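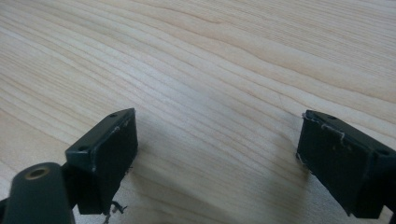
3.2 What people do with a bare table

I should say up front that I came to this part of the study a bit sideways. The plan for the Illcombe interviews was to talk about clutter: the mail, the keys, the half-finished jigsaw. But the first few households kept steering me back to the table itself, the actual wood, and after a while I gave in and added a set of questions about it.

So, the questions. We asked 97 households to clear their main table completely and leave it that way for one evening, then write to us about it in whatever form they liked. We got 86 replies back, which is a lot better than I'm used to. Some were two lines long. One ran to several pages and included a family history of the table (bought at an auction, fought over twice, refinished badly by an uncle). I read them all on the train and then read them again at a desk with a pencil, and Kwan-ho Au did the same without seeing my notes.

The thing that came up most was grain. People had eaten at these tables for years and wrote about the pattern as if it had just been delivered. "There's a sort of church window at my end," one person told us, and that's pretty close to the trade term, since woodworkers call those nested arches cathedral grain. Others wrote about rivers, or contour lines on a hiking map, or hair. Figure 4 shows the kind of surface I mean, a pale blond top where fine lines run along together, bend into waves and then open out into wide arcs. Lighter tables like this one got more comments of this sort than dark ones did, although I wouldn't lean on that too hard - we didn't ask anybody to record the color, so we only know it when they happened to mention it.

Figure 4. Light-colored wooden tabletop with arched, wavy grain. Matte finish, soft even light.

The second thing was touch. A cleared table gets stroked! I hadn't expected this and neither had Kwan-ho, who had written "wiping?" in his margin where I'd written "petting?" We settled on a code called "hand on surface" and kept it separate from cleaning, though a few replies clearly belonged to both. People with a matte finish tended to write about it as wood. People with a high gloss wrote about fingerprints, mostly crossly.

Then there's the question of how long the bareness lasted. Our earlier survey at Henriques, which had 200 respondents, asked how often the table was fully clear and got mostly "never" or "for guests." I used to read that as a shortage of storage. Now I'm less sure. Several Illcombe people had plenty of cupboards and still put something back within the hour, a bowl or a candle or just the salt, and when they explained it they said the table looked like it was waiting. I like that a lot as a description and have no idea yet how to code it.

We come back to the put-back objects in Section 3.3, where the Drutuvby replies are a useful comparison.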